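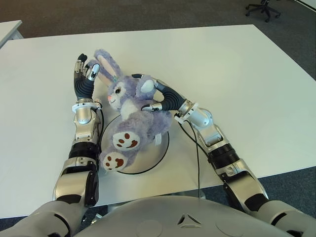 The soft toy library at Bollilthorpe has now been running for two full terms under the grant, and this report covers the second of them. Most of the work since our last report has gone into checking and cataloguing the donated toys before they go out on loan. Every toy is looked over front and back, with attention to seams, eyes and anything fixed on. The lavender rabbit with the stitched smile is typical of what comes in: its eye is embroidered, so there is no button to test, but the tiny green piece at the base of the ears goes down on the card as an attachment and has to be pulled by hand before the toy is passed.

We have catalogued 172 toys to date. Of these, 55 were held back for repair, mainly for split seams and thin stuffing. Kylie Halliday has done nearly all the mending and is working through the remainder. Toys which fail a second check are not lent.

Loans are handled from the Prulen Road branch, where Austra Kazlauskienė keeps the register. Borrowing was slow at first and picked up once families were allowed to keep a toy for four weeks instead of two. Returned toys are washed and dried before going back on the shelf. Long-eared ones take longest to dry and we have started keeping them in a separate batch.

Two things have not gone to plan. The printed catalogue is late, as the entries were written by several people and the colours did not agree. "Purple", "lilac" and "lavender" were all being used for the same toys. Melina Sarantis has drawn up a short list of agreed colour words and is correcting the older cards. The second washing machine has also not been bought. The quote we received was above the sum allowed and we are asking for another.

Spending is otherwise within budget and the figures are attached separately. We would like to move the unspent equipment money into the next period, and ask for your agreement to this in writing.

The catalogue should be ready in September. Questions about the loans register can go to Austra, and anything on the accounts to Paraskevi Economou.

Melina Mavromatis
June 23, 2018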